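Gralum: Household Fruit and Vegetable Storage Records

Data card and read-me file
Publisher: Justora
Area covered: Clasonmont
Version: 2
Last revised: November 25, 2024

Summary

Gralum is a collection of written records on how households in Clasonmont buy, store and throw away fresh fruit and vegetables. It was compiled by Justora from diaries kept by 163 households. Each household kept a diary for five weeks and answered a short set of closing questions. The records are intended for those who study food waste, domestic habits and the design of kitchens and larders.

The records are supplied as plain text tables. They contain words and numbers only.

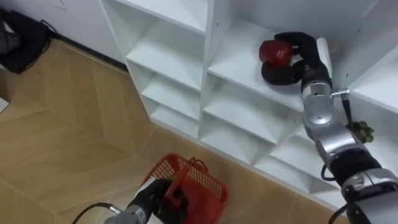 Storage places are recorded under the name used by the household. The same kind of cupboard may therefore appear as "larder", "pantry" or "tall cupboard", and no attempt has been made to bring these into line in the main table. A second table gives a simplified term for each entry, chosen by Justora staff, and users who wish to compare households should work from that table.

Contents

households.csv holds one line for each household, with the number of residents, the type of dwelling and whether there is a garden or allotment.
purchases.csv holds one line for each item brought into the home, including items grown or received as gifts.
storage.csv holds the place in which each item was first put, and any later move.
outcomes.csv records whether the item was eaten, cooked, frozen, given away, composted or put in the bin.
terms.csv holds the simplified storage terms described above.
notes.txt holds free comments from the diaries, with personal details removed.

Lines in the separate tables are joined by the item code. The household code is repeated in every table except terms.csv.

How the records were gathered

Households were invited by letter. Those who agreed received a paper diary and could, if they preferred, enter the same details through Satti, the online form used by Justora for its surveys. The questions were identical in both versions. Paper diaries were typed up by one member of staff and checked against the original by another.

Quantities are given as the household wrote them. Loose fruit is usually counted, while potatoes, carrots and onions are more often weighed or entered by the bag. Where a weight was given in pounds and ounces, the figure in grams has been added in a separate column and the original has been kept.

Fruit is entered under its everyday name. Varieties are given where the household knew them, which was common for apples and rare for nearly everything else. Less usual fruit, such as mangosteen, lychee and quince, is listed by name and has not been grouped under "other".
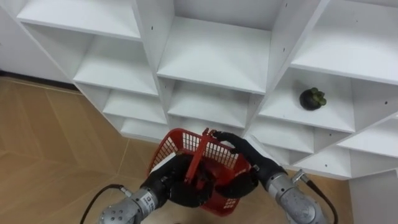
Entries for items kept at room temperature should be read with some care. Diaries seldom state how warm the room was or how much daylight reached the shelf or bowl. The closing questions ask whether the main storage room is heated, but the answer applies to the room as a whole and cannot be matched to a single item.

Missing values

An empty cell means that the question was not answered. The word "none" means that the household gave that answer. The two should not be merged. Outcomes are missing for items still in the home when the diary ended, and these are marked "kept" in the final column.

Known limits

The households were not chosen to represent Clasonmont as a whole. Shared houses and student lodgings are few. All the diaries were kept in the cooler part of the year, and the records should not be used to draw conclusions about storage in summer.

Free comments shorter than 100 characters have been left exactly as written, apart from the removal of personal details. Longer comments have been divided into paragraphs for ease of reading. Spelling has not been corrected in either case.

Terms of use

The records may be used for study, teaching and public reporting, provided that Justora is named as the publisher and the version number is stated. Users must not attempt to identify any household. Copies passed to others must include this file.

Corrections

Errors should be reported to the Justora records office in writing, giving the table name, the item code and the nature of the error. Accepted corrections are made in the next version and listed in changes.txt.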